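Fuel, Tires and a Late Yellow: Araceli Bermúdez on Race Strategy

May 30, 2025

Araceli Bermúdez calls strategy for the Skonero late model team, a two-car operation that runs a regional short track schedule. Before that she spent four seasons as an engineer with Stullano, mostly on dampers. We spoke by phone between race weekends, and I asked her to go through how a pit call gets made.

Her work starts with fuel. The team weighs each can before and after a stop and logs the difference against green-flag and caution laps separately.

"Caution laps burn less, but they are not free," she said. "If you treat them as zero you will be wrong by the end of a long run. We keep two burn rates per car and update both during the race."

At Grostcombe, the half-mile oval where the team tests, the tire curve matters more than the fuel. Bermúdez said lap time falls off slowly for the first 30 laps of a run and then much faster, with the right rear going first. A driver who pushes early brings that point forward.

"We plan a stop at lap 43 of a run there if it stays green," she said. "Past that, each lap costs more than the one before it, and you don't get it back with clean air." 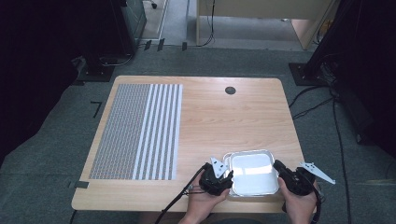 The plan changes when a caution comes out. Under yellow the field slows down, so a stop costs fewer positions than it would at race speed. The difficulty is that most of the lead lap sees the same numbers and comes in together.

"Then it comes down to where your stall is and how fast the crew is," Bermúdez said. "If we have a stall near pit exit I will bring the car in with everybody else. If we are stuck in the middle, I look harder at staying out."

She gave last October's race at Grostcombe as a case where she got it wrong. A caution came with 27 laps left. The No. 518 car was running fourth on worn tires, and she kept it on the track to take the lead. It restarted first and finished ninth.

"I expected five or six cars to stay out with us and give us a buffer," she said. "Two did. The cars on new tires were past us within a few laps. I had the falloff number right and the other teams wrong."

Since then she has kept notes on what rival crew chiefs do under late cautions, sorted by track and running position. She does not use software to predict their calls. The sample is too small, she said, and people change their habits after a bad night.

On the radio she keeps messages short. The driver gets the gap ahead, the gap behind and the number of laps left in the run. Fuel targets are given only on the straights - and only if the driver has to change something.

Her driver, Sánchez, asks for more detail than most. "He wants to know the tire age of the car behind him," Bermúdez said. "That is fair. It tells him how hard to defend."

The team's next test at Grostcombe will compare two right rear pressures over full-length runs. Bermúdez wants at least two runs on each setting before she changes the stop window.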